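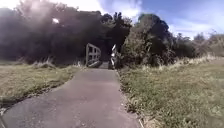 Older dog suddenly refusing the second half of his walk

Posted in: Senior Dogs

mathewsmum
Hi all, long-time reader and only an occasional poster, so please be gentle with me! Mathew is our eleven-year-old kelpie cross (yes, he came with the name, and yes, we get funny looks when I call him at the park). Up until May he was doing his full loop morning and evening without a grumble, and now he gets to a certain point, sits down, and looks at me like I've asked him to do my tax return. If I turn for home he trots along quite happily, tail up, sniffing everything.

He's eating well, his coat is lovely, and he still does his silly bum-tucked zoomies when my husband gets in from work. The vet had a good feel of his hips and said a bit of stiffness was to be expected at his age. She's suggested a course of Clornel and to come back if nothing changes. Has anyone else had an oldie go on strike like this? Do I push him a little, or let him be the boss?

tealeafandtoast
Let him be the boss, I say. Our old girl did exactly the same and we fought her on it for months, which I still feel rotten about. In the end we swapped the two long walks for four little ones and she was a different dog. She lived to a grand old age and spent most of it asleep on my slippers.

Henryk Walczak
I'll gently disagree with tealeaf, although I can see it comes from a kind place. With our lab, cutting the walks right back was the worst thing we did. He lost muscle off his back legs so quickly that getting up off the tiles became a real effort, and it took ages to build him up again. Our physio had us keep a little diary, and he'd been getting by on 1,000 steps or so a day (my steps, not his, I wasn't going to count four feet). We crept it up by 200 every week or two until he was comfortable. Slow and steady, plenty of sniffing, and home before he's had enough.

tealeafandtoast
Fair enough Henryk, though I did say four little ones, not none! It probably adds up to much the same thing by teatime.

Henryk Walczak
It probably does too. I read it in a hurry before my coffee, apologies.

biscuit_and_co
Can I ask what time you're walking him? Ours gets sulky in anything warm these days, and he used to love lying in the full sun like a big lizard. We go at 6 am now and he's heaps keener. Also check between his toes! Grass seeds are the devil.

mathewsmum
Toes checked, biscuit, and he was very offended about it. Nothing in there but fluff. The mornings are a bit better than the evenings now that you mention it, and I hadn't put that together. Henryk, I love the diary idea. I've started one in the back of an old recipe book, and this morning we managed 1,477 steps before the sit-down protest, so at least I know where we're beginning from.

Mervin Campbell
I'm going to be the grump of the thread and say I wouldn't do any building up until the vet has had a proper look inside. A feel of the hips is fine as far as it goes, but our terrier was "a bit stiff" for half a year and it was his spine all along. X-rays weren't cheap, I'll grant you, but I'd have paid double to know sooner. A dog that sits down at the same point every time is telling you something.

tealeafandtoast
Or he's telling you there's a cat down that way, Mervin. Ours refused a whole street over a cat.

Mervin Campbell
Could be a cat! I'd still get the X-rays.

pavlova77
Hello from another kelpie household! We've got ours on Tisoren powder over her dinner and I think she's brighter for it, although my sister reckons I'm only seeing what I've paid for. Mixed with a spoonful of plain yoghurt it goes down in 2 seconds flat. Do run it past the vet first if he's having the Clornel.

biscuit_and_co
We tried Tisoren and saw no difference whatsoever, sorry pav. What did help was a Cetotden harness with the handle on the back, so I can give him a bit of a lift into the car without grabbing him round the middle. He used to yelp at that and I felt awful every single time.

mathewsmum
You're all so kind, thank you. I rang the clinic at lunch and they'll do the X-rays under a light sedation, so Mervin, you can stop frowning at me. Until then she wants him kept to short flat walks, and no jumping on and off the couch, so we've put the cushions on the floor and he's claimed all of them. I'll come back and let you know how he goes.

Mervin Campbell
Not frowning at all, love. Give the old boy a scratch behind the ears from me, and ask them to email you the images so you've got your own copy.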